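4. Setting Up Dynamic Lights and Shadow Casters

This section covers the lighting module of the Odix 2D engine. It assumes that you have installed the engine (Section 2) and that you have at least one scene with a tile layer (Section 3). Lighting is off by default in new projects.

4.1 Before you start

Check the following:

The project uses the Forside renderer. The older Lu renderer loads scenes with lights in them, but draws every tile at full brightness and writes warning 889 to the log.
The scene has a camera node. Lights are drawn per camera, and a scene with no camera shows a black screen once lighting is on.
Tile sheets have a padding of at least one pixel. Without padding, thin bright lines appear between tiles at the edge of a light.

Note: Projects made before the May release keep their old project file format. Open them once in the editor and save them before you go on.

4.2 Turning on the light layer

1. Open Project > Rendering.
2. Set Lighting to On. The editor adds a layer named "light" above the top tile layer.
3. Set Ambient Level. The value runs from 0 (black) to 100 (no darkening). The default is 30.
4. Set Light Map Scale. At 1, the light map has the same size as the game window. At 2, it is half that size in each direction, and light edges look softer.
5. Click Apply. The scene view reloads.

Caution: Do not rename or delete the "light" layer by hand. The renderer looks it up by name. If it is missing, the editor will close without saving when you next run the scene.

If your interface elements turn dark after step 5, they are on a layer below "light". Drag them above it in the layer list, or tick Ignore Lighting on each element. The first method is faster at run time.

4.3 Adding a point light

1. In the node list, right-click the scene root and choose Add > Light > Point.
2. Drag the light to its position. Positions are in world units and do not snap to the tile grid unless you hold Shift.
3. Set Radius. Light strength falls to zero at this distance.
4. Set Falloff. "Linear" is the cheapest. "Smooth" gives a brighter center and a longer dim edge.
5. Set Color. Alpha is ignored here; use Strength to make a light weaker.

To attach a light to a moving object, drag the light node onto the object in the node list. The light's position is then relative to the object. A light attached to an object that flips left and right will flip with it, including its offset. Tick Keep Orientation if you do not want this.

Each camera draws up to 13 shadow-casting lights per frame. Lights beyond that number still shine, but cast no shadows. The renderer picks the lights closest to the center of the camera, so shadows can switch off while the player walks through a room with many lamps. To avoid this, untick Cast Shadows on small or decorative lights.
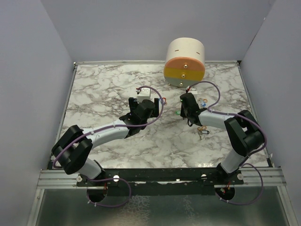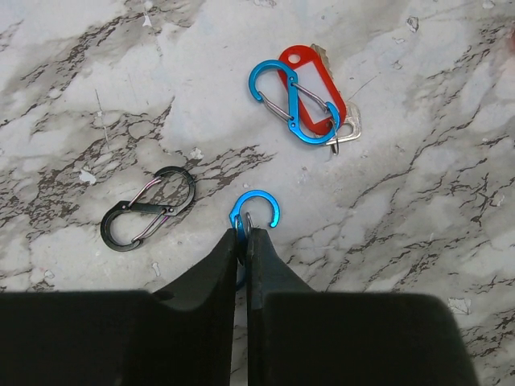
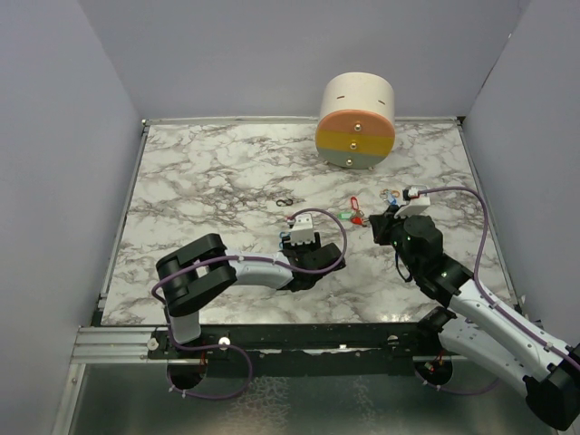 4.4 Adding shadow casters

A shadow caster is a closed outline that blocks light. It has no effect on collision. You can make one by hand or build it from a tile layer.

To make one by hand:

1. Select the object that should cast a shadow.
2. Choose Add > Shadow Caster.
3. Click in the scene view to place the corner points. Go clockwise.
4. Press Enter to close the outline.

Outlines placed counterclockwise are lit from the inside. This is sometimes useful for hollow rooms, but in most cases it is a mistake. Use Edit > Reverse Outline to fix it.

To build casters from a tile layer:

1. Select the tile layer.
2. In the Tiles panel, mark each solid tile with the Blocks Light flag.
3. Choose Layer > Build Casters.
4. Set Merge to On. Neighboring tiles are joined into larger outlines.

With Merge set to Off, every tile gets its own outline. Shadows then show fine gaps at tile corners, and large levels load slowly. The Off setting is there for levels whose tiles are destroyed one by one during play.

Caution: Build Casters replaces every caster on the selected layer, including those made by hand. Undo does not bring them back. Keep handmade casters on a separate layer.

4.5 Baking static lights

Lights that never move or change can be baked. A baked light does not count toward the shadow limit in 4.3.

1. Select the lights and set Mode to Static.
2. Choose Scene > Bake Lighting.
3. Wait for the progress bar to close. The output is saved next to the scene file with the ending .lmap.

You must bake again after moving a wall or changing a caster. The editor marks the scene with a yellow dot when the bake is out of date, but it does not stop you from exporting it.

Note: Add .lmap files to version control if more than one person works on the project. Bakes made on different graphics cards can differ slightly, and seams may show where two scenes meet.

4.6 Troubleshooting

Shadows flicker when the camera moves
The camera position is not rounded to whole pixels. Set Camera > Pixel Snap to On. If the flicker stays, set Light Map Scale to 1.

Code 97 in the log
An outline crosses itself. The log entry gives the name of the object. Delete the outline and draw it again — moving single points often leaves a hidden duplicate behind.

The player casts a shadow on itself
The light is inside the player's own outline. Move the light, or tick Ignore Parent Caster on the light node.

Lights look square on export but not in the editor
The export profile compresses the falloff texture. In the profile, add "falloff" to the list of uncompressed files. This applies to exports for Nukano handhelds only.

Section maintained by Soledad Ocampo. Last changed 02/12/2019. For sprite normal maps, see Section 5.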